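Cold brew tea, the lazy way

I started making this in our tiny kitchen in Gullow, and now there's always a jug on the go! Put 16 g of loose green tea in a big clean jug, pour in 2 litres of cold water and give it one slow stir. Lid on, into the fridge overnight (I do mine after supper and strain it at breakfast). If it tastes a bit thin, leave it another hour or two – it won't go bitter like hot tea does. I drink mine plain, but my lot like a slice of lemon in theirs. Keep it chilled and finish it within 48 hours.
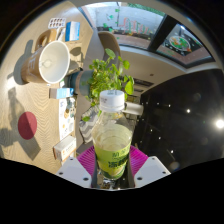
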